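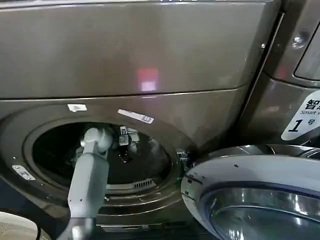
Fillmont front loader in dark bronze, door open

Right, the Fillmont. I've been selling washing machines since before I could drive, and this is the first one in ages that people have walked over to just because of the colour. It's a dark, brownish bronze with a metallic finish, and it does pick up every light in the room. If your utility room has a window you'll notice that. I rather like it, but my wife says she'd be polishing it all day, so come and see for yourself before you order!

There are two things I always get people to try. First, put your arm in and feel round the grey rubber seal, because that's the bit you'll be wiping down after every wash (please do wipe it, I've smelt the ones that don't get wiped). Second, swing the door. The glass is domed and it's got a pale grey-blue ring round it, and I want you to check it clears whatever is standing next to it at home. Measure your gap and bring the numbers in.

Stock number is 3536. Guarantee is 5 years parts and labour if you register it with us, and delivery is free inside 18 miles. Past that, ring me and we'll sort something out – I'm not unreasonable. The stickers round the opening peel off, and a hairdryer on low helps with the barcode one.

We also get asked about the shelving nearly as often as the machines. It's the Allum, the tall clear one up against the wall with the bottles and red packets on it. I bought it to put stock on and ended up taking orders for it.

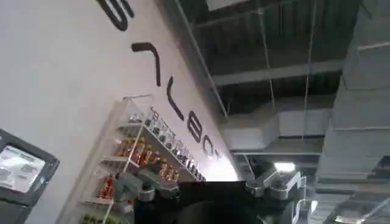 The Allum shelf unit

It's clear acrylic down the sides, so it doesn't make a small room feel smaller, and you can read every label from the side as well as the front. I had a Dauda unit before this with solid ends and you couldn't see a thing on it unless you stood square in front. Dust does show on acrylic. Use a soft cloth and nothing gritty, and don't go near it with kitchen spray.

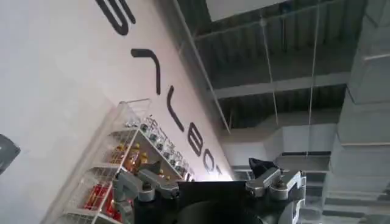

Allum shelving with wire fronts, against the white wall

The wire along the front of each shelf is what sold it to me. Small bottles stay put when somebody leans on it. At home I'd use one for detergent, softener, pegs, all the bits that otherwise live on top of the machine and walk off during the spin. Flat-packed it's 200 pounds, or I'll build it for you if you're having a washer delivered the same day.

Back to the washers for a minute, as I've had a few emails about the Birkov we used to stock. 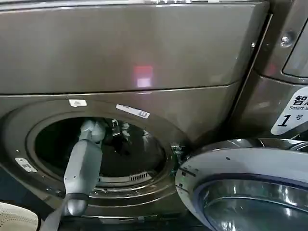
The Birkov was a decent machine and I still do spares for it, but I've stopped ordering new ones. The Fillmont is quieter on a wooden floor and I've had fewer call-outs. If you've got a Birkov that's going strong, keep it! If it's started to bang, bring me the model number and I'll tell you straight whether it's worth mending.

Prices on this page last checked 2020-05-07.

Contact: Waqas Siddiqui, showroom desk | © 2020 All rights reserved | Back to top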